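Wording for my uncle's death notice, who goes in and who doesn't?

Posted by Marlene Tavares

My uncle died in May and I've been handed the job of writing the notice for the Moura paper (I'm the one who "does words", apparently). I've done the easy bits, where he was born, his years at the Orkinier yard, the fishing. Where I'm stuck is the family list. He was married twice. His first wife is still alive and they got on fine, and he has a stepson from the second marriage who he brought up from the age of four. Do I put the stepson in with the sons? Does a former wife go in at all? The paper charges by the line and I'm already at 103 words, so I can't waffle. Any help very welcome!

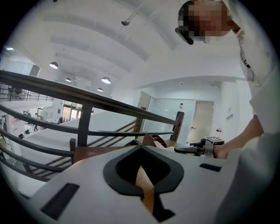
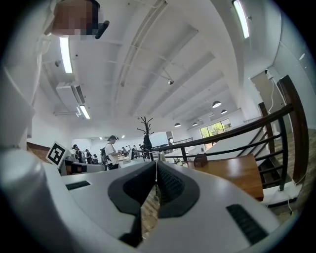

The other thing is my cousin wants every grandchild named, with partners in brackets, and that alone would eat up most of the space. I'd rather say "his grandchildren" and leave it there, but I don't want a row at the funeral.

Lamisi Addo

So sorry about your uncle. We had much the same with my dad. Ask the stepson what he'd like, before you ask anyone else. Ours wanted to be listed as a son, plain and simple, and that's how he went in, in order of age with the others. For the first wife we put "and by his former wife and friend" followed by her name, after the brothers and sisters, and she was really touched.

On the grandchildren, we had a short notice in the paper and a long one on the funeral director's site, which cost us nothing extra. The long one ran to 844 words and had everybody in it, even the dog! Do read the names out loud to someone over the phone before you send it. We still got one niece's married name wrong and had to pay £35 to have it run again.

Fluvley

depends on the paper, ring them. the Otau one has a set form for family and you can't change the order

Marlene Tavares

Thank you both. I've rung the stepson and he's going in with the sons. Cousin is thinking about the long version.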